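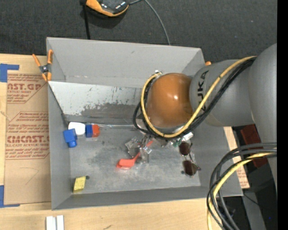

Conserver un avis de décès découpé dans le journal

On lit partout qu'il suffit de plastifier. Je déconseille. Le papier journal est acide, il continue de jaunir sous le film, et le jour où l'on veut le sortir, il part avec. J'ai perdu comme ça l'avis de ma grand-mère, plastifié au guichet d'une papeterie en juin, marron comme du thé au bout de quelques années.

Photocopier d'abord

Avant toute chose, une copie sur papier sans acide. Pour la famille, c'est cette copie qui circulera. L'original va dans une pochette en polyester ou en polypropylène, jamais en PVC (si ça sent le rideau de douche, reposez la pochette). Pas de trombone, pas de ruban adhésif, même « invisible ».

Les sprays désacidifiants

J'ai essayé le Mudora sur des coupures sans valeur. Le flacon de 200 ml promet de traiter 158 coupures, chiffre d'une précision qui me laisse songeur. Les miennes ont gondolé et l'encre d'un faire-part imprimé chez soi a bavé. Peut-être que ça marche sur du papier journal récent, je n'ai pas la patience d'attendre vingt ans pour vérifier. Si vous y tenez, testez dans un coin.

Les cartes de condoléances

Faut-il tout garder ? Les guides de rangement conseillent d'en choisir « celles qui vous parlent », conseil commode quand on n'a pas devant soi un carton de 500 cartes. Ma méthode, moins poétique : les lettres manuscrites dans une boîte, les cartes seulement signées dans une autre, et on revoit la deuxième l'année suivante. Relever les noms et adresses avant de jeter quoi que ce soit, il en manque toujours un pour les remerciements.

Une lectrice, Sirkka Kokkonen, m'écrit qu'elle glisse un sachet de riz dans la boîte contre l'humidité. Le riz absorbe peu et attire les mites alimentaires. Une armoire dans une pièce chauffée fera mieux, loin de la cave et du grenier.

Et le scan ?

Oui, mais en plus du papier. Nommez le fichier avec le nom du défunt, le journal et l'année, et rangez-le à 2 endroits. Quant aux sites qui proposent un « mémorial éternel » par abonnement, lisez la clause de résiliation.

Noter au crayon, au dos de la copie, qui est qui sur la photo du faire-part.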